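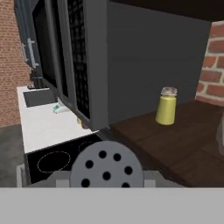 Plolta Shared Workshop – Arm and Simulation Group
Forum > Builds in progress > Kitchen scene, shelf reach and wrist view

wstevens
September 2026

Scene is now loading cleanly in the simulator, so I am opening a thread instead of carrying on by mail. For those who missed the February meeting: the plan is to bolt the arm to the bench in bay 2 and have it do simple kitchen jobs, and I want the reach questions settled in simulation before anybody drills the bench.

First render is from the hand, with the microwave door open. The flat band along the bottom is gripper body. That is my first problem. The wrist view gives away a good part of its height to the gripper itself, and the disk takes the middle of what remains. I have tried tilting the camera 10 degrees up, which loses the worktop, and moving it forward, which puts it where our real bracket cannot go.

Second problem is the shelf.

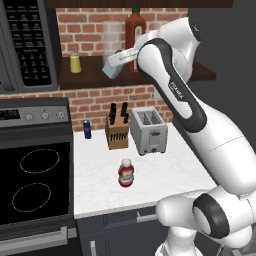
Arm at the shelf, side camera. Ketchup bottle upright on the worktop.

From this side the hand passes in front of the tall bottle with the green cap and I can't judge the gap between them. The log gives a minimum clearance of 12 mm over the whole move. I don't trust it, as the bottle has a simplified collision shape and I have not checked how simplified.

Questions:
1. Is anyone running Skulonport with a second fixed camera, and does it hold its rate?
2. Would you keep the shelf in the task at all?

nele_h

Keep the shelf. It is the only thing in there that makes the arm fold up properly. Reaching down to a worktop tells you very little about the base position.

On the collision shape: draw it. Turn on the collision overlay and look at the bottle shoulders. If it is a plain box your 12 mm is pessimistic at the neck and about right at the body. If it is a hull it should be fine everywhere.

magbanua_a

I'd drop the shelf, at least for the first build. The side camera shows the lower joint overlapping the front edge of the worktop. Perspective may account for that, but I would want a number for that gap before I worried about a bottle. A glass bottle costs less than a joint cover.

As for the wrist view, stop moving the camera. Mask the gripper out and crop. A fixed mask is a ten-minute job and it works the same on the bench.

nele_h

A mask doesn't give him the pixels back. He has said he is short of height. Masking tidies it up and leaves him just as short.

magbanua_a

It does let him use a wider lens without the gripper upsetting the exposure. We had exactly this on the sorting rig.

nele_h

The sorting rig looked straight down at a flat tray. It never had to see into a microwave.

wstevens

Overlay is on. The bottle is a hull, so Nele's second case. The 12 mm stands.

Arnel, fair point on the worktop edge. I had the robot base excluded from the environment check, left over from an old config. With it included, the planner rejects a share of the moves it used to accept. Out of 161 planned paths it now fails up to 2 in every batch of ten, all of them shelf moves approached from the stove side. Nothing on the open worktop is affected.

Same kitchen from the fridge side, gripper over the worktop:

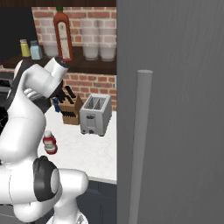
Render: W. Stevens / Plolta simulation group

I find this the more useful fixed view. The bottle on the worktop and the elbow are both in it, and so is the shelf. The drawback is the fridge door, which takes up the right half and never changes. Moving the camera left brings it too close to the elbow.

frans_s

Put the fixed camera above the fridge line and look down. You lose the shelf front but you have that from the wrist anyway.

Regarding Skulonport: two cameras are fine here, three are not. It drops frames without reporting it. Compare time stamps at both ends, don't rely on the counter. The Badeo driver is better behaved but you need the older release if you stay on our workshop machine.

Also, do you need the microwave door modelled with its real hinge friction? I spent an evening on that once and ended up using the default.

wstevens

Default friction at present. The door opens and stays open, enough for reach tests.

Will try the high position. The real wall above the bench has a conduit at that height, so it would have to sit slightly to one side.

willyvdb

Conduit can be moved, it only feeds the old lathe socket. Ask before cutting anything.

Has anyone priced the base plate? Timmermans will cut it if the drawing has all holes dimensioned from one corner. They sent the last one back.

magbanua_a

No plate until the base position is fixed. With the failures all coming from one side, I would shift the base away from the stove in 10 mm steps and rerun the same paths.

nele_h

Agreed on that, for once. Rotate it as well, though. Shifting alone will cost you reach at the far end of the shelf.

wstevens

Running the shift tonight, rotation after that. Same path set for both. Drawing for Timmermans waits until I have the results, and I'll post the config with the base check switched back on so nobody copies the old one.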